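4.2 Book retrieval from the slotted stand

Data for this task comes from the Korcombe bench only. 3641 wrist-camera clips after filtering, 29 dropped for missing joint readings. The Shearer baseline gets the same clips, same split, no extra tuning.

Slots are hard. The book leans, the dividers sit close, and a finger that comes in too low meets wood before it meets paper. So we split the reach into two parts: a hover, where the hand stops beside the book and the wrist view is read once, then a short closing move. Figure 3 is a hover view. Book upright in the middle slot and tilted to the right, hand above and to its left, top fingertip near the tall back panel. Much of the lower view is taken up by the arm casing, which is why the cropped input in 4.1 did so badly. Tilt is estimated from the cover edges and the thin white edge of the pages; lettering on the cover is not used at all.

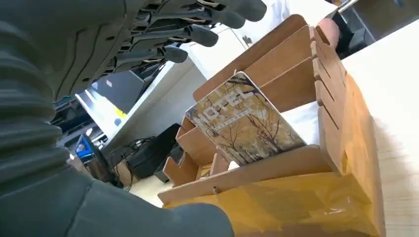 Figure 3. Wrist view at hover. Wooden slotted stand, one paperback ("HOTEL") in the central slot.

4.3 Failure cases

Stultavine failed 17 test trials. In 7 of these the tilt was read with the wrong sign and the fingers closed on the divider insted of the book. The rest were slips during the lift, mostly glossy covers. Re-reading the view halfway through the closing move fixed most of the sign errors but slowed each trial, left out of the main table for now. Grallitz hand not tested on this task.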